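Search posts Search
2 min read

Moved our invoice archive off Billport last month. 1,018 PDFs, 19 folders, one export. Notes for anyone planning the same.

Billport's export names every file by internal ID. Vendor and invoice date exist only in the CSV that comes with it. Keep the CSV. Without it you are opening PDFs one at a time.

The CSV is semicolon-delimited and the dates are day-first. If your spreadsheet is set to US format, it will swap day and month on anything where the day is 12 or lower and leave the rest as text. Import the date column as text, then convert.

I renamed with a short script: date, vendor, amount, in that order. Date as year-month-day so the folder sorts by itself. Vendor names cut to 40 characters.

Duplicates: more than 2 percent of the files. Most were resent invoices from Olteanu with the same invoice number and a new PDF timestamp. A file hash won't catch those - compare on invoice number plus vendor.

Credit notes come out in the same folder as invoices and the amount is positive in both. The only marker is a "C" in the type column. I prefixed those files with CR.

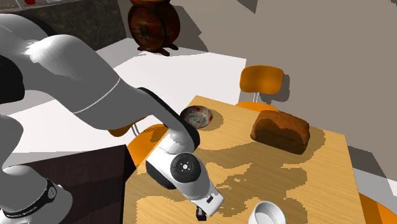 Songül Sönmez: Does the export include attachments added to an invoice after approval? Ours came out without them.

No. Those are a separate download under Documents, one zip per year. Same ID scheme, so the same script works if you point it at the second CSV.

Next is Gokberg, which only exports by quarter. Will post the column mapping when I have it.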